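I've been going back to the clarinet after a long gap (a very long gap, let's leave it there) and I have an opinion I need to get off my chest: most of us amateurs play far too loud, and our teachers let us get away with it.

What set me off was a recital in Joswood on Sat 18 April. Neema Rotich played the second half, with Viorica Buzatu at the piano, and there was a slow piece near the end where she came in so softly that I wasn't sure she'd started. The woman next to me stopped unwrapping her lolly! I have been to plenty of concerts where the brilliant fast stuff got the cheers, and fair enough, but I drove home thinking about that one entry and nothing else.

Now, go to any community band rehearsal (mine included, sorry everyone) and listen to what happens when the page says pianissimo. We play mezzo-forte and look worried. Some of that is nerves and some of it is tired lips, but I think a lot of it is that we've never practised it. We practise the runs. We practise the high bits. Soft playing is treated like a flavour you sprinkle on at the end, once the notes are right, and by then the concert is on Tuesday.

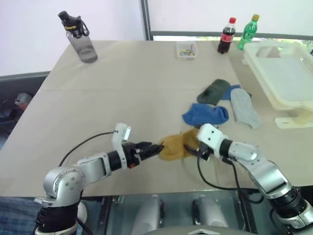

My own soft playing is dreadful, so I've been doing long tones every morning before work, and they are as dull as everyone says. The trouble is all in the hands. I get nervous about the quiet start, my fingers clamp down, my shoulders come up, and out comes a squeak. Despina Chiriac, who taught me as a teenager and has very kindly taken me back, says to hold the clarinet the way you'd hold a sock, and I laughed, but a yellow sock held up between two grippers over a bare bit of tabletop is pretty much the idea: a hold at the side and no wrestling. I think of it when my right thumb starts to ache.

Would I make every student spend half their lesson on it? Yes, I think I would. Despina says she'd lose 28 students by January, and she may have a point, given that a ten-year-old wants to play the tune from the film and wants to play it at full blast. But two minutes of whisper-quiet notes at the start of a lesson wouldn't scare anyone off, and grown-ups like me have no excuse at all.

Anyway, Neema's doing the same program again in Bralura, and I've already booked. Front row this time, and I'm bringing the whole clarinet section if they'll come.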